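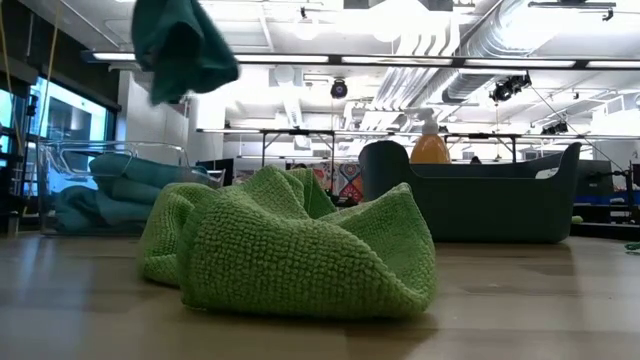
Tarnport workshop, equipment notes
September, written up by the towel bench

Spent the morning on the budget for the next cell and I'm really pleased with where it's going! The plan is one more two-finger arm for cloth work, a second bench with a wooden top, and a proper stock of spares, which we have never had in our lives.

Katora and Bickerstaff have both quoted for the gripper. Katora is cheaper by 400 but the fingers come as a sealed pair, so one worn pad means replacing both. Bickerstaff sells the pads singly and I'm leaning that way — cloth is kind to fingers, benches are not. Asked both for lead times in writing.

Keltine can do the overhead frame in the same section as the one we have, so all our clamps would fit (lovely). Around 2,000 for the frame and legs, delivery extra. Lights are separate and I haven't priced them yet.

Small stuff, easy to forget:
cable covers for the floor, 30 metres
wrist camera spares, 152 each, want two
more towels, teal and lime green, same microfibre if they still stock it
another clear bin for the folded ones

The towels look silly next to the arm on a budget sheet but they're what the whole bench runs on, so they get their own line this time.

Walked the floor after lunch to see where a new bench could go without squeezing the people already at theirs. I like the middle, if the cables can be rerouted.
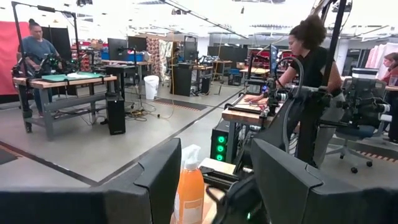 Do we need a new computer for the new cell?
One tower per bench is the safe way to budget, so I've put one in, with a spare drive.

Still to do: price the lights, ring Keltine about delivery, measure the gap again with the chairs pulled out.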